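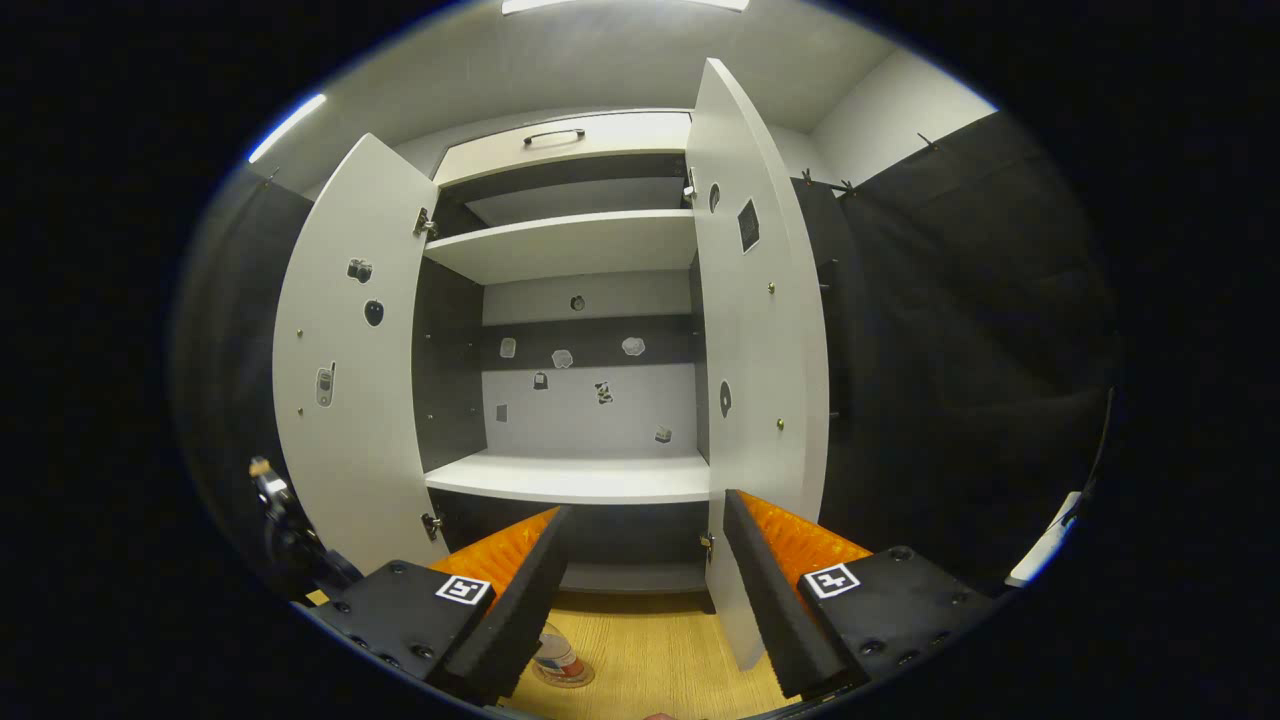
Stickers inside the cabinet: leave them or strip them?

Flornley Home Forum > Storage and Furniture

matilda_shed
Posts: 1444
Picked up a white storage cabinet for the spare room, drawer up top, double doors, couple of shelves. Very happy with it until I opened the doors and found someone's sticker collection in there! They're on the inside of both doors and scattered over the back panel too. There's a little mobile phone with an antenna, an apple, a camera, something like a CD, and a couple of clouds on the dark band across the back.

My plan was to peel the lot, give it a scrub and use it for craft stuff. My daughter has now announced she loves them. Has anyone got stickers off this kind of white finish without wrecking it? The handle is staying either way, I like the dark bar.

gumnut77
Hair dryer on low, start at a corner, go slow. Did a whole wardrobe that way in April. Whatever gum is left behind comes off with eucalyptus oil on a rag, but wipe it down with soapy water after or the cupboard will smell like a cough lolly for a fortnight.

Kelmendi_kid
Leave them! It's the inside of a cupboard, you'll have boxes in front of the back panel anyway. The phone with the antenna is gold.

ratchet_and_rye
Disagree with the above, sorry. Old stickers collect dust around the edges and go yellow. If you're going to do it, do it while the shelves are empty. I left mine for "later" and later was three years.

Also go easy with the eucalyptus oil, gumnut. It took the shine off a painted shelf of mine. Test a spot first.

gumnut77
Fair enough, I should have said test first. Never had a drama with it on my own stuff, but mine was all factory finish.

Unura
Cooking oil works too, just slower. Dab it on, leave it 15 minutes, then roll the gunk off with your thumb. No metal scrapers!! I put a lovely scratch down the inside of a door with a paint scraper and had to look at it every time I got a towel out.

matilda_shed
Thanks all. Would a plastic card do instead of a scraper?

Unura
Yep, old library card is what I use now.

Kelmendi_kid
Still voting for leaving them. Could you do the back panel and keep the doors? Then your daughter gets her phone and her apple and you get a plain colour behind the shelves.

ratchet_and_rye
I could live with that one. While you're in there with the doors open, run a screwdriver over the hinge screws. Second-hand doors are nearly always a bit loose.

matilda_shed
Put the doors-only idea to the boss and she wants the two clouds as well. So the clouds stay, the doors stay, everything else on the back is coming off. Will try the hair dryer tonight after 8 and report back. Anyone used those Matalport tubs on shelves like these? I'm after something shallow for ribbon.

gumnut77
Got a few of the Matalport ones, lids are a pain but the size is good. Measure the depth with the doors shut before you buy, I had to take two back.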